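Ticket 4000
Subject: Coloured plates rock and stick when stacked
Site: Bultthorpe, ground floor servery
Category: Tableware / storage
Priority: Normal
Status: Closed, with one follow-up open
Handled by: Wulledon equipment desk

Original report

Mixed plates on the servery shelf will not stack properly. Tall stacks rock when touched and lean towards the wall. Some plates jam together and have to be prised apart over the sink. Problem noticed in May, after the second delivery of coloured plates went into use with the first. Nothing chipped so far. Shelf has been checked with a spirit level by the site and is said to be fine. Please advise whether the new plates are faulty and should go back.

Entry 1, 09:10

Asked the site for the following before visiting:
- whether the old plates stack correctly with each other
- whether the new plates stack correctly with each other
- where the plates go straight after washing
- whether anything is placed between plates (paper, felt, cloth)

Answers received by 10:25. Old with old is fine. New with new has not been tried, as they were put away mixed from the first day. Plates go from the drying rack to the shelf. Nothing is placed between them.

Entry 2, 11:40

On site. Total on the shelf and in the rack is 242 plates, all round, sorted by nothing except where there was space. The earlier plates are Komalero. The later ones are Miettinen, ordered as a match on diameter. Diameter does match. The order form did not ask for rim height or foot ring size, and neither was checked on delivery.

Placed a spirit level on the servery shelf, along and across. Level both ways at the left end. Low at the front of the right end, where the bracket screw had worked out of its plug. The site's own check was made at the left end only. Not enough to cause the fault by itself, but enough to give every tall stack on that side the same lean.

Entry 3, 12:05

Moved a sample of both makes to the table in the back room and ran the checks there, to take the shelf out of the question.

Check A. Komalero on Komalero. Foot ring sits inside the rim of the plate below and rests flat. No rocking. Lifts off with one hand.

Check B. Miettinen on Miettinen. Same result. Slightly closer fit, still lifts off cleanly.

Check C. Miettinen on Komalero. Foot ring is 4 mm wider than the flat of the plate below. It rides up on the start of the rim. One plate on its own looks acceptable. Each further plate of alternating make adds to the error, and the stack begins to rock.

Check D. Komalero on Miettinen. Smaller foot ring drops fully into the well and can slide sideways. If it slides, the plate sits off centre and its edge touches the inside of the rim below.

Conclusion at this stage: neither make is faulty. The fault is in mixing them within one stack. Returns not recommended.

Entry 4, 12:50

Sticking looked at separately. The jammed pairs set aside by the site were all warm from the machine when put together, and there was water in the well of the lower plate. Separated them with lukewarm water run around the join and a slight twist. No tools used. Do not use a knife for this, whatever has been done in the past; two plates have a grey line on the underside from it. The line came off with cleaning paste and a damp cloth.

Repeated with a pair dried fully and left to cool on the rack. Came apart at once. Repeated again with the same pair, wet. Stuck, though less firmly. Mixed pairs stick worse than matched pairs, but matched pairs will do it too if put away wet.

Entry 5, 13:30

Question from the site: can the plates be sorted by colour, as this is quicker than turning each one over to read the base?

No. Colours were bought across both makes. Sorting by colour gives a tidy shelf and the same fault. There is no need to sort by colour at all once the make is right. A stack with several colours in it behaves the same as a stack of one colour.

Quickest method found for telling the makes apart without reading the base: put the plate down on a flat surface and press lightly on the rim. Both stay still, so that is no use. Run a thumb along the outside of the foot ring. Komalero has a rounded ring, Miettinen a square one. Takes a few tries to learn and after that no time at all.

Entry 6, 14:15

Work done on the shelf:
- removed the loose screw and old plug at the right bracket
- fitted a larger plug and a matching screw
- re-levelled the right end and checked again with weight on it
- wiped down the shelf, as there was a film of grease along the back that let the lowest plates creep

Plates sorted into the two makes and restacked. Komalero on the left of the shelf, Miettinen on the right, gap between them wide enough for a hand. Stack height limited to the lower edge of the tile border on the wall behind. This is a line people can see, so no one has to count.

Entry 7, 15:20

Site asked how to lay out plates for service from the back room table, where they have been going down in one long row straight on the tabletop. The planks are not perfectly flush with each other and a stack standing across a join can tip a little. Advised putting a wooden board down first and standing the stacks side by side on that, in full contact with it, with no plate hanging over its front edge. Bases should be dry. Light-coloured plates can go in one stack and strong colours in the other if that helps the people serving, provided the make is right in each.

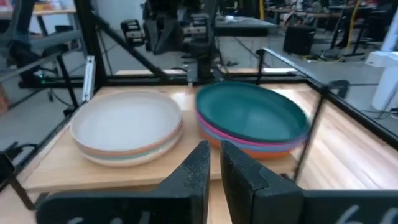 Cream on the left and teal on top at the right is how we would lay it out for lunch as well, the servery replied, but then the orange and pink ones end up at the bottom and never get used. The same plates go round and round through the machine. Is that a problem, or only untidy?

Entry 8, 15:45

It is a wear problem in the long run. The top plates take all the washing and the surface dulls sooner than on the rest. Two ways to deal with it:

1. Put clean plates back at the bottom. Correct, but means lifting the stack every time, and a lifted stack is when most chips happen.
2. Start a fresh stack with the clean plates and use up the old one first. Swap over when the old stack is finished.

Recommended the second. It needs space for one extra stack per make, and there is space if the serving bowls move down to the cupboard. Site has agreed to this.

Entry 9, 16:10

Servery asked whether felt discs between plates would allow the two makes to be mixed again. Tried with 2 mm felt from the van. It stops the edges touching in Check D, but does nothing for Check C, where the foot ring still rides on the rim and now has a soft layer to rock on. Felt also holds water. Not recommended for daily use. Suitable for plates going into a box for storage, fully dry.

Entry 10, after one week of use

Site reports no leaning on either side of the shelf. One jammed pair, matched, put away wet at the end of an evening. Freed with lukewarm water as above. A mixed stack was found once on the left side and re-sorted. Site has put a strip of tape on the shelf edge with the name of each make.

Right bracket checked again. Screw tight, shelf level at both ends.

Resolution

Cause 1: plates of two makes with different foot rings stacked together.
Cause 2: right end of shelf low at the front, loose bracket screw.
Cause 3 (sticking only): plates stacked warm and wet.

No plates returned. No replacement parts beyond one wall plug and one screw.

Follow-up open

Order form for tableware to be changed so that foot ring diameter and rim height are asked for together with plate diameter. Until then, any further plates for Bultthorpe should be ordered in one of the two makes already held, and a pair test-stacked on delivery before the rest are unpacked. Left bracket plug is of the same age as the right one and should be replaced at the next visit.

Wulledon equipment desk | Contact | Copyright Wulledon | Back to top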